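2025-01-28

I have never trusted anything sold as a "desk solution," so you can guess how I felt when Catarina Leitão told me my old power strip was ugly and I should get a cube. She had one from Stikel and would not stop talking about it. I held out until August, then bought a black one from the Ristedau shop, and it has lived on the white table ever since.

My complaint is with the idea. A strip is long and flat and can hide behind things. A cube wants to be looked at. It sits up on the table with its gray stripe and its button on top, as if I had company over to see it.

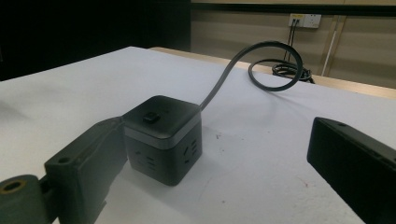 Is a cube any better than an ordinary strip? For a table you clear off every night, a little; for anything that stays plugged in behind a couch, save your money.

The slots are on the sides, and that part I will grant them. On my old strip one fat charger would block its neighbor, and I lost years of my life to shuffling plugs. With the cube I can send one cord left and another right and they mostly stay out of each other's way.

The cord is another story. It is stiff and it has opinions. I have bent it, weighted it with a dictionary and left it under the dictionary for 8 days, and it still goes where it likes.
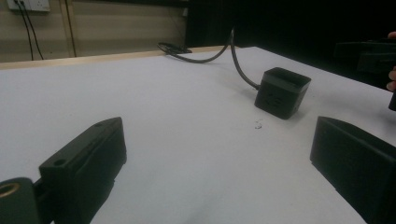

Catarina says hers relaxed after a while. I have my doubts -- she also says her Forkwood chair "broke in," and I have sat in that chair. I tried the cord clips from Opoku too, a pack of four, and two of them let go of the table before dinner.

So the cube stays, mainly out of laziness. The old strip is in the hall closet with its plugs all facing the same way, and I haven't thrown it out.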